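Muriithi Fellowship: where we've gotten to
21 May 2023

Hi Birger,

You asked for "a page or so, no spreadsheets," so I'm taking you at your word (the budget sheet is with Hyun-seo if the foundation wants it).

The big news is that the first cohort is through its opening weekend and they all came back for the second session! I had 91 applications on my desk in the end, way more than I was ready for, and it took me almost 11 evenings to read them properly. I know you suggested a scoring grid. I tried it and dropped it after the first evening, because the people I most wanted to meet kept landing in the middle. So I read everything twice and called the ones I couldn't decide on. Next round I'll ask for shorter essays, for my own sake as much as theirs.

The opening weekend was at the Reller house. Saturday-night dinner ran until well past midnight, and I had to turn off the kitchen lights to get people to bed. The public speaking workshop was the favorite by a mile. Each fellow gave a short talk about something they'd messed up, and the room got very quiet and then very loud, in a good way. The session on running a meeting was flat. I taught that one, so you can blame me. I talked too long and we never got to the practice part, and two of the fellows told me so on the feedback cards (fair enough). Hyun-seo Baek has offered to rebuild it around a real agenda from the Asik chapter, and I've said yes please.

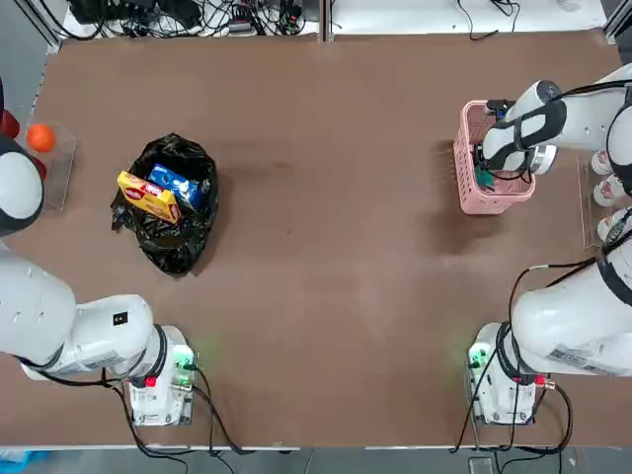
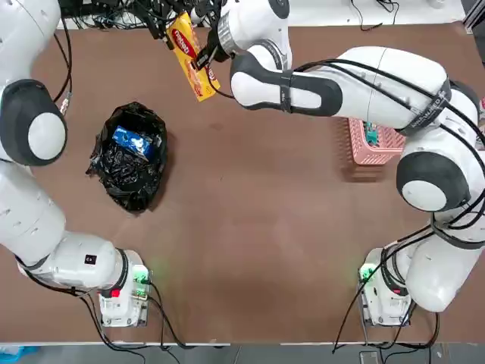 On the mentors: we have 6 signed up, and I'd like a couple more before summer. The matching went okay. One pair never managed to find a time to talk, so I've moved that fellow over to a mentor in Ploken who is also on her bus line, and they've already met for coffee. I've also started asking mentors for a two-line note after each call. Most of them forget. I'm going to try texting them the same evening and see if that helps.

Money: we've spent $2,961 of the grant so far, and most of that was the house and the food. Travel came in lower than I'd planned because people carpooled. I'd like your okay to move what's left on the travel line over to child care for the July session. Two fellows have small kids and they both had to leave early last time, and I hated watching them go right when the good conversations were starting. If that needs a formal letter, just tell me who it goes to and I'll write it this week.

Each fellow is also supposed to pick a community project by the end of next month. Some are way ahead (the Asik group already has a name, a logo and an argument about the logo), and a few are still circling. I'm not pushing yet. I did set up open phone hours for anyone who's stuck, and I'm getting more calls than I thought I would, mostly about how to ask a boss for time off to do this stuff. That should probably be its own workshop. Would the foundation mind if I swapped it in for the fundraising panel? I haven't booked the panel speakers yet, so nothing would be lost.

One last thing, the July dates. The Reller house can hold either of the two weekends we talked about, but they need a deposit to keep both open, and I'd rather pick one. Can you check which works for your board visit and let me know?

Thanks for all of this, and for the box of notebooks. They were gone by lunch.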